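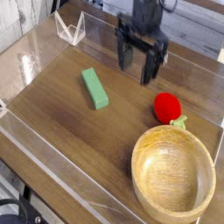 How long should an oiled bowl sit before it goes near food?

Longer than the tin says, in our shop at least, and I would now leave one a full month in cool weather before putting salad in it.

Fletorcombe workshop notebook, April, after lunch

Picking up where I left off on the oil trials. The rack by the south window is full again and I have had to put the overflow on top of the plan chest, so please, anybody looking for the drawings, lift the bowls by the foot and put them back the same way up.

The Favon oil is still my favorite to work with. It goes on thin, it smells faintly of walnuts, and it forgives you if the phone rings and you come back later than you meant to (I did this twice, and both bowls came out fine after a good rub with a dry cloth). But it is slow! I put the third coat on the ash bowls before the cold spell, and when I pressed a folded paper towel into the bottom of the deepest one this morning, it came away with a yellow ring. The shallow ones gave me nothing on the towel at all. Same wood, same tin, same rag, so I am inclined to blame the still air down in the hollow. I have turned the deep ones on their sides with a stick under the rim and will try the towel again next week.

The Jaidee blend is quicker and harder and I like it less. It has a little wax in it, and on open grain the wax sits in the pores and goes pale when it dries. On the cherry you would hardly notice. On oak it looks like somebody has dusted the thing with flour, and I spent most of yesterday afternoon with a soft toothbrush and a hair dryer trying to coax it out. The hair dryer works, by the way, on the low setting - keep it moving or the finish wrinkles at the rim.

Weights, for whoever keeps up the chart: the big maple blank was 2192 grams when it was rough turned and has nearly stopped losing. The small sycamore one is at 571 grams and has been there for three readings, so I am calling it dry and will finish turn it as soon as the good gouge is back from sharpening. I know the book says to wait for longer than that. The book was not written next to our radiator.

Water test on the older pieces, 12 drops on each, left for the length of a cup of tea. The Favon bowls beaded nicely and wiped clean. One Jaidee bowl kept a gray spot near the pith, which may well be the wood's fault and not the oil's. I have marked it underneath in pencil and would like a second opinion before we say anything unkind to the supplier.

A note on rags, again. Spread them flat on the outside rail, single layer, and leave them until they are stiff. I found a damp one balled up in the apron pocket on the hook. It was probably mine.

The box of blanks from Trodska came with the ends properly sealed this time, bless them, and there are 6 pieces of plum in it that I have been quietly thinking about all day. Plum splits if you look at it wrong, so I want to rough them thick and bag them in their own shavings straight away. If the lathe is free first thing tomorrow I will start then.

Still to do: buy more paper towels, relabel the half tin of Favon, find out where the small scale's battery cover went.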